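Cloth Napkins Are Back on the Table in Datville
3 min read

Paper napkins have been losing ground at small restaurants, and square cloths are taking their place. 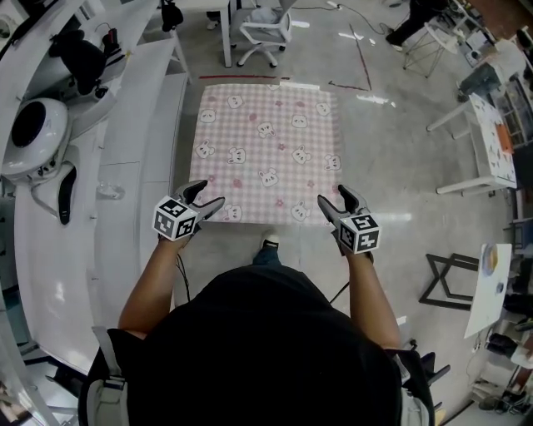 What it costs

Nuwan Ranasinghe switched his café, Weerasinghe, to cotton in January. He bought 2000 napkins and washes them in-house – the linen service wanted too much. Each one lasts 35 washes before the hem goes.

Folding takes the most time. His staff do it flat, in quarters, after the lunch rush. Stains from turmeric are the main reason a napkin gets thrown out.

Baletti, across the street, still uses paper at lunch and cloth at dinner.

14 shares | 3 comments

Related
Does Starch Still Matter?
Getting Wax Out of a Tablecloth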